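May 7, 2024

Spring concert and awards night are both behind us, so I'm getting the shop notes down before I forget everything. We fed 613 people over the two evenings, and the student crew from Pendham did most of the setup themselves!

The program booklets came to 282 copies (Flelirell did the printing) and we ran out at the second show. Order more next May. The raffle brought in 1,400 dollars, which covers the new risers with a bit left for paint. 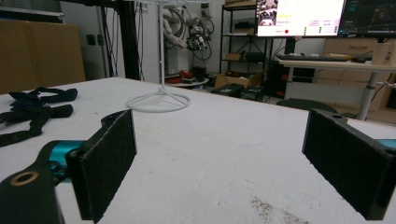 The awards part ran 30 minutes over – my fault, I let every club give its own speech. Next year one speech per table and a bell. The Joshi Hall sound board still hums on channel two, and swapping the cable did nothing, so I'm blaming the board.

Seniors want the Skedidetti cup back on display by graduation. I said yes before checking where the key to the case was. Still looking, try the prop drawer again.
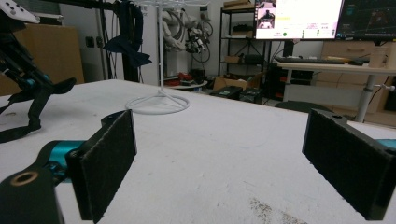
White wire stand on the tabletop.

To do this week: return the borrowed mic stands, wash the choir robes, email parents about the lost jackets (there are so many jackets).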